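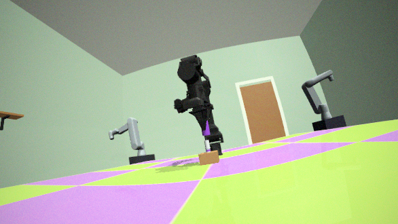 Figure 2. Rendered room with a checkered floor, green walls and a gray ceiling.

3.2 Wall color and floor pattern

The tenants who took part in the Prastport survey were asked to judge the height, width and brightness of the room in which they spent most of the day. Earlier work by Kuruc and Šindelář treated these three judgments as one score. We kept them apart. A person may find a room bright and still think of it as low, and in our pilot interviews several tenants said this without being asked.

Wall color was recorded by the interviewer on a printed card with 13 shades. Pale greens and pale yellows were the most common choices in the older buildings on the Bech side, where the housing office had supplied the paint. In the newer Calel blocks most walls were white or off-white. Where a room had walls of more than one color, the interviewer recorded the color of the wall facing the door. Ceilings were recorded as white, gray or other (Figure 2 shows the combination of green walls with a gray ceiling).

Floor pattern was coded as plain, striped or checkered. Wood floors with visible boards were coded as striped, and carpets with small repeated motifs were coded as plain. This last decision was debated within the team. Picard and Hiebert coded the same 33 rooms separately and disagreed on 2 of them, both with patterned carpets. The two cases were settled by discussion and kept in the sample.

Of the 200 completed forms, those from rooms with a checkered floor tended to give higher ratings for width. Large tiles make it easy to judge distance across a floor, and a tenant who has laid or cleaned such a floor may know its size well. We can't separate these two explanations with the present data. Ratings for height did not follow the same pattern. They were more closely tied to the ceiling color and to the position of the windows, which is discussed in Section 3.4.

Brightness ratings need some caution. The interviews began in February, when daylight was short, and tenants on the lower floors often had lamps on during the visit. Interviewers noted whether a lamp was lit but did not measure light levels. A second round with light meters was planned with Sosell, the firm that manages the Calel blocks, but access was granted only for hallways and stairwells, and those readings are not used here.

Green walls were rated as darker than yellow walls in both parts of town. The difference was smaller in rooms where the tenant had chosen the color. Kubíček raises a similar point about furniture: people are more generous toward a room they have arranged themselves. Our form asked who had chosen the paint, but not when, and repainting dates would be a useful addition to any later version.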